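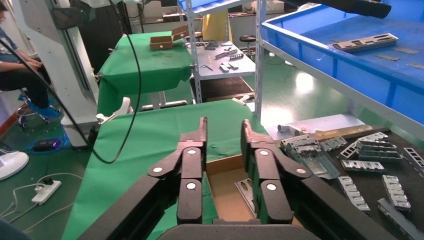

How does a robot learn to pick up a piece of sheet metal it has never handled before?

Most often a person shows it. Someone guides the arms by hand or steers them with a pair of remote controls, and the movements are recorded so that the robot can practice from them later on.

That, in a nutshell, is what has been keeping the parts room at Timstead so busy since December, and we are happy to say that the first round of lessons is nearly done! The small team there has recorded 923 demonstrations of one fairly humble job, moving a thin metal plate between a blue plastic bin and a shallow cardboard box, and they have been wonderfully patient about it (anyone who has tried to pick a thin plate up off a flat surface with gloves on will have some idea of what they are up against).

The remote controls come from Havano, and the recording software is Ridedard, which many of our readers will remember from the open house. A new operator usually needs 20 minutes or so to get comfortable, and then the work settles into a nice rhythm: reach, close, lift, carry, set down, and back to the start.

The plates are I/O shields, the punched metal pieces that fit around the sockets at the back of a computer. One lies in a blue tray up on the shelf and another in the cardboard tray on the green mat, with plenty of brackets on the belt between them. Operators are asked to go slowly near the edges of the box, and to keep the recording going even when a grip slips, as the Ridedard people like to have a few recoveries in with the clean runs.

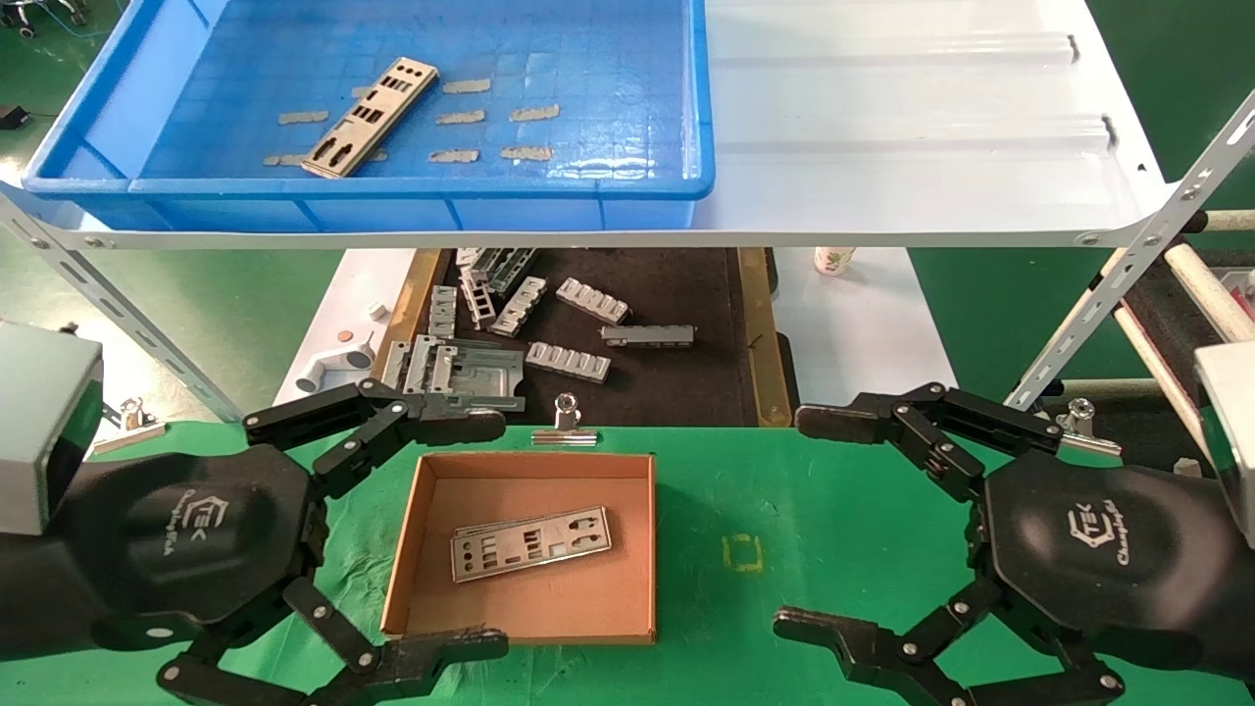

What comes next

The Shahbazi workshop has offered to take the next round, with 321 more demonstrations planned on longer brackets, and 2 operator places are still open. Full training is given, and no experience with robots is needed, just a steady hand and a fondness for doing the same thing many times over. If that sounds like you, please leave your name at the Timstead front desk any morning before ten.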